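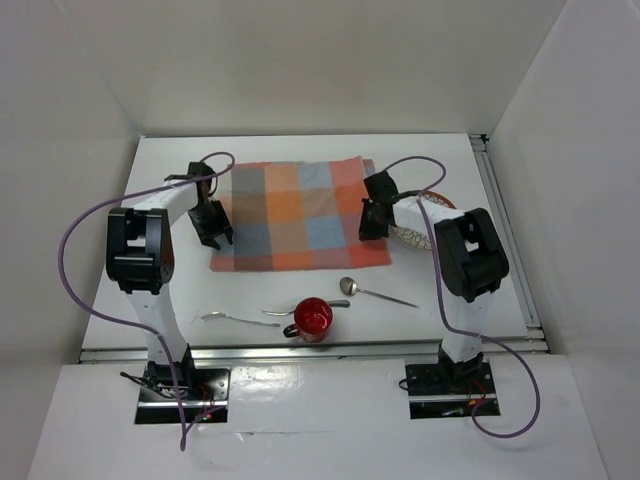

Ticket 913: Order confirmations arriving twice
Status: Closed
Opened: July 2019
Product: Zultero Mail Connector, version 4

Original message

Hello, and thank you in advance for your patience with me, because I'm going to tell this the long way around. We run a small web shop called Tranarholm, selling table linens and kitchen things, and ever since we moved our mail over to Kalla in June our customers have been getting their order confirmation twice. The two emails are identical right down to the order number. Nobody has been charged twice (I checked that first, with my heart in my mouth!), but people do write in quite worried, and I don't blame them one bit.

I have cleared the cache, turned the connector off and on again, and saved the mail settings afresh. Order 562 went out twice after all of that.

Reply from support

Thank you for such a thorough write-up, it really does help. Could you open Settings, then Outgoing Mail, and tell us how many senders are listed there? Please also place a test order and copy in the lines from the mail log.
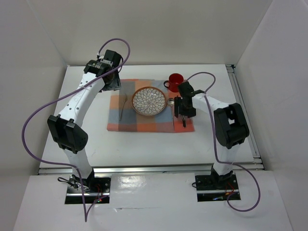 There are 2 senders in the list, Kalla and our old one, Koech, and both say "active." I would have sworn I removed Koech when we moved. For the test I ordered from our place setting page, and sure enough both confirmations landed in my inbox. The log has one line for each sender, with the same order number on both. I haven't deleted anything yet, as I didn't want to make a mess of it before hearing from you.

Reply from support

You were right to wait. Please set Koech to "inactive" first and leave it in the list, then press Rebuild Queue and place another test order. If only one email comes through, you can delete the old sender safely.

Update from customer

Done, and one email only! I placed a second test order with a different address to be on the safe side, and that came through once as well. Koech is now deleted. Please go ahead and close this, with my warmest thanks.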